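Larkbridge Pantry Store - Dry Goods Weighing, Gallery

Notes and pictures from the weighing station at the Larkbridge store room. The station handles dried beans, lentils, rice and split peas, which arrive in bulk sacks and leave in household portions. Page maintained by Umesh Tomar. Weights are in grams throughout.

Scope

The gallery covers the bench setup for dried beans. Sack storage, labeling and the sealing bench have their own pages under Store Room. The flour station is separate as well and uses a different scale, a closed hood and a finer scoop.

Stock

Red kidney beans come from Vashisht in lined paper sacks. The June delivery was logged at 3,830 g short of the invoice across the full order, and the difference was credited. Each sack is opened along the stitched end, and a working quantity is moved to a clear container with a wide mouth. Beans are picked over at that point for stones, split skins and stem pieces. A container is refilled when the scoop begins to scrape the base.

Portions

The standard household portion is 2,000 g, made up in several fills of the bowl and tipped into a lined bag. The small portion, used in the soup packs, is 102 g and is done in one fill. Soup packs go out 12 to a carton, laid flat in two layers with the labels facing up.

Procedure, small portion

Set the empty bowl on the scale and wait for the reading to settle. Press tare. Fill the cup from the container, level it by hand and pour from low over the bowl. Beans dropped from height bounce, and a bean on the bench is a bean missing from the count sheet. Make up the last few grams with single beans. Read the display, tip the bowl into the bag, return the bowl and check that the scale comes back to zero. If it does not, tare again and note it.

A drift of 1 g over a full carton is accepted. Anything more and the carton is reweighed.

Bench

The scale sits in the middle of the bench with its display toward the operator. The bean container stands to the right. Wood was kept for the top after a trial with a steel sheet, which was louder and let stray beans roll farther. The grain runs left to right, so the top is wiped in that direction and dried before the first sack is opened.

Bowl, cup and container

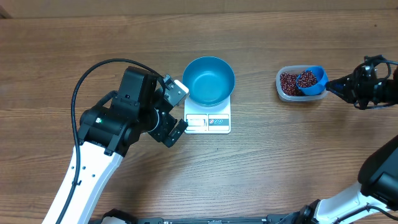 Metal bowls replaced the older glass ones last year. They are lighter, which leaves more of the scale's range for the goods, and a rolled rim is easier to grip when tipping. Bowls are washed at the end of each session and air-dried upside down. A damp bowl holds dust from the beans and adds a gram or two to the tare.

The measuring cup stays in the container between fills. It is there for speed and has no bearing on the final weight - a level cup of large beans and a level cup of small ones will differ, and only the display is recorded.

Record keeping

One line per carton: product, sack number, portion size, number of packs, initials. Kuldeep Pal checks the sheet against the carton labels at 4 p.m. and enters the totals in Olto. Corrections are struck through once and initialed. Sheets are kept in the gray binder until the sack number has cleared.

Related pages

Rernier bag sealer: settings and cleaning
Lentils and split peas: portion table
Sack storage and rotation
Scale check with reference weights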